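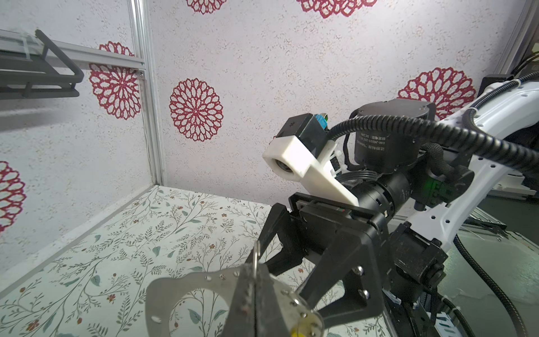

Que a praia de Inumstead só presta em setembro, foi a primeira coisa que ouvi quando sentei para conversar com a dona da pensão Mornis, e olha que eu tinha acabado de pousar a mala no chão! "Em julho você não acha lugar nem para o chinelo", disse ela, empurrando um bule de chá na minha direção.

Eu queria saber do farol, confesso (sou dessas que sobe em qualquer escada). Ele é de 1867 e fica na ponta de Dumimeck, no fim do calçadão. "São 72 degraus até a primeira varanda, e muita gente para ali mesmo, toma um vento na cara e desce feliz", contou. E vale subir o resto? "Com maré baixa, vale. Aparecem os bancos de areia todos."

Perguntei onde ela come quando não cozinha. Nem pensou: no Sastry, o café de madeira azul ao lado da rampa dos barcos. "Peça a sopa de peixe e chegue antes do meio-dia, que eles fazem uma panela só." Fui no dia seguinte, cheguei meio-dia e dez e comi um sanduíche de queijo. Bem feito para mim.

Ela mora na vila desde menina e fala do mar como quem fala de um vizinho teimoso. "Levou a escadinha da praia pequena duas vezes. A gente refaz." Hoje são 600 metros de areia entre o quebra-mar e as pedras, e é no canto das pedras que ela nada, cedo, o ano inteiro. Me convidou para ir junto. Molhei os pés até o tornozelo, gritei um pouco e voltei para a toalha.

O ônibus para Inumstead é o 536, e o último volta às sete da noite.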